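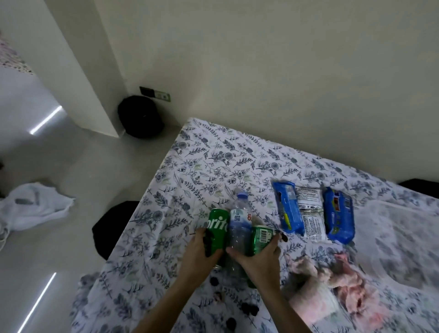
Hi again, picking this ticket back up after your note asking for more detail on the bedding problem in the Brestenau unit. Short version: the mattress still rolls everything into the middle, and the replacement slats you sent haven't changed that. I put the drinks and snacks on the bed, and every time I let go of something it wants to lean. I had to stand the water bottle up between two green cans just to get the basket lot together on the leafy sheet, and a bottle on a flat bed shouldn't need that much company! The snack packets are fine, they just lie there.

Ticket subject: bed dips in the centre, Flusau slat base, double
Unit: Brestenau, back bedroom
Logged by: me, for Xiaoqing Tan (owner)
Status when I last looked: awaiting customer

What I've tried so far, in the order I did it:

1. Rotated the mattress head to foot. No difference I could feel. I did it on my own and would not recommend that to anyone, it's a heavy thing and the room is narrow on the wall side.

2. Flipped it. Slightly better for two nights, or so the guests reckoned, then a message came through saying they'd both ended up in the middle again. They were very nice about it.

3. Fitted the new slats from parcel 193. They went in easily enough, but the plastic end caps are a looser fit than the old ones. Two of them popped out when I sat on the edge to test it. I pushed them back in and they've held, though I wouldn't bet my dinner on it.

4. Swapped the mattress topper for the one from the front bedroom. Same dip, so I'm fairly comfortable saying it's the base and the topper is off the hook.

5. Put a straight edge across the frame. I used the long level from the shed and the middle rail sits lower than the side rails, by 8 mm at the worst spot. The side rails match each other. It's worst a bit below the pillows, right where you'd have your hips.

Your first reply said to check the centre leg was wound all the way out. It is. I wound it out until it wouldn't go any further, and it still only just kisses the floor. I can slide a piece of cardboard under it with nobody on the bed. The house went up in 1931 and the floorboards in that room have their own ideas, so I did wonder if it was us and not you. But I pulled the whole frame 900 mm out from the wall and measured again, and the middle rail was low there too -- same figure. So I really don't think it's the floor, or at least not only the floor.

Shengli Ding on your help desk rang me back (thanks for that, it was quick) and asked whether the frame had been put together with the long bolts in the centre bracket. I had to crawl under with a torch to find out. There are four bolts in the bracket, and two are shorter than the others. I've no idea if that's how it came or if it got mixed up when the bed was moved from the front room in January. I wasn't here for the move. The leftover hardware bag only has an Allen key and one washer in it, so no spare long ones to try.

He also asked if the slats were the curved kind and which way up they were. Curved, and bowed upward. I did check that before I wrote in the first time!

What I'd like, please:

Two of the long bolts for the centre bracket, and a longer adjustable leg if you do one. The Yuan frame in the front bedroom has a leg with a lot more thread on it and that bed is as flat as you like, so if it's the same fitting I'd happily take one of those. If the centre rail itself is bent, can you tell me how to check? I looked along it and it seemed straight to me, but I was lying on my side with dust in my eyes.

I haven't asked for a refund and Xiaoqing isn't after one either. She likes the bed, the guests like the look of it, and she's just bought sheets to suit. We'd both sooner fix it.

Delivery goes to the Jultevow office and not to the unit, because couriers can't find the side gate and the last parcel spent a night on the neighbour's porch. The office has someone in from morning until mid-afternoon.

---

Update, 2022-10-12

Bolts arrived, no leg in the parcel. I've put the two long bolts in and the bracket has pulled up a good bit. Level now shows a gap of 3 mm where it was 8. I did up all four a little at a time, going round like you would with a wheel, and the creak has gone too (I don't think I'd even mentioned the creak, sorry, there was a creak).

The centre leg still isn't taking much weight. I've put a folded square of rubber mat under it for now and it feels firm when I sit in the middle. Next guests are in for four nights, so I'll ask them how they slept and add it here.

Could you please leave the ticket open and confirm whether the longer leg is on back order or was just missed when the parcel was packed? If it was missed, same address as before is fine.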